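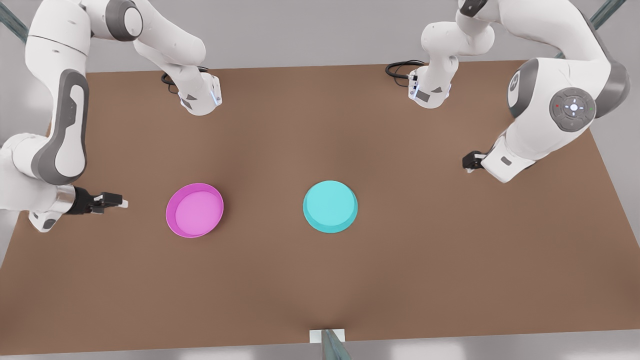 Projektbericht: Geschirr und Portionsgröße in der Mensa am Standort Wogan

Verfasser: Ramil Enriquez
Betreuung: Arwel Rees

1. Ausgangslage

In unserer Mensa werden an einem normalen Tag viele Speisen nicht aufgegessen. Besonders bei den Beilagen bleibt oft ein Rest auf dem Teller. Im Seminar haben wir die Frage gestellt, ob die Form des Geschirrs einen Einfluss darauf hat, wie viel eine Person sich selbst nimmt. In der Literatur gibt es dazu verschiedene Meinungen. Einige Autoren finden einen deutlichen Effekt der Tellergröße, andere finden keinen. Ich wollte deshalb keine allgemeine Antwort suchen, sondern nur die Situation an unserem Salatbuffet untersuchen.

2. Fragestellung

Nehmen die Gäste mehr Salat, wenn sie eine Schüssel benutzen, als wenn sie einen flachen Teller benutzen? Und bleibt dann auch mehr übrig?

3. Durchführung

Die Untersuchung fand im April statt. An zwei Tagen gab es am Buffet nur flache Teller, an zwei anderen Tagen nur Schüsseln. Das Angebot war an allen vier Tagen gleich, nur das Dressing hat die Küche einmal gewechselt, weil die Lieferung nicht gekommen war. Die Gäste wurden mit einem Aushang informiert, dass die Mengen gewogen werden. Der Zweck stand nicht auf dem Aushang.

Gewogen wurde an der Kasse, mit einer Küchenwaage der Marke Manlow. Das Gewicht des Geschirrs habe ich vorher bestimmt und später abgezogen. Die Reste wurden an der Geschirrrückgabe ein zweites Mal gewogen. Damit man beide Werte verbinden kann, bekam jedes Tablett eine kleine Karte mit Nummer. Insgesamt liegen 501 vollständige Messungen vor. Bei 48 weiteren Tabletts ging die Karte verloren, diese Werte habe ich nicht benutzt.

4. Ergebnisse

Mit der Schüssel nahmen die Gäste im Mittel mehr Salat als mit dem flachen Teller. Der Unterschied war am ersten Tag groß und am zweiten Tag kleiner. Bei den Resten ist das Bild nicht so klar. Die meisten Personen haben ihren Salat ganz aufgegessen, unabhängig vom Geschirr. Nur bei sehr vollen Schüsseln blieb öfter etwas zurück, vor allem Mais und rohe Karotten.

Interessant war für mich auch das Verhalten am Buffet. Mit dem Teller haben viele Gäste die Zutaten nebeneinander gelegt und früher aufgehört. In der Schüssel wurde geschichtet, und das Dressing kam am Ende darüber.

5. Diskussion

Die Ergebnisse muss man mit Vorsicht lesen. Vier Tage sind ein kurzer Zeitraum, und der Wechsel beim Dressing kann die Menge verändert haben. Außerdem wussten die Gäste, dass gewogen wird. Herr Rees hat in der Besprechung darauf hingewiesen, dass auch der Preis eine Rolle spielt: Bei uns zahlt man pro Portion und nicht nach Gewicht. In einer Mensa mit Gewichtspreis könnte das Ergebnis ganz anders sein.

Ein weiterer Punkt ist das Fassungsvermögen. Die Schüsseln aus der Serie Porach sind ziemlich tief, und ich hatte keine zweite Größe zum Vergleich. Ich kann also nicht trennen, ob die Form oder das Volumen wichtig ist.

6. Ausblick

Für eine Fortsetzung würde ich eine kleinere Schüssel dazunehmen und die Messung über mehrere Wochen verteilen. Die Küchenleitung hat Interesse gezeigt und möchte zuerst die Werte für Mais und Karotten sehen. Die Tabelle mit den Einzelwerten liegt im Anhang.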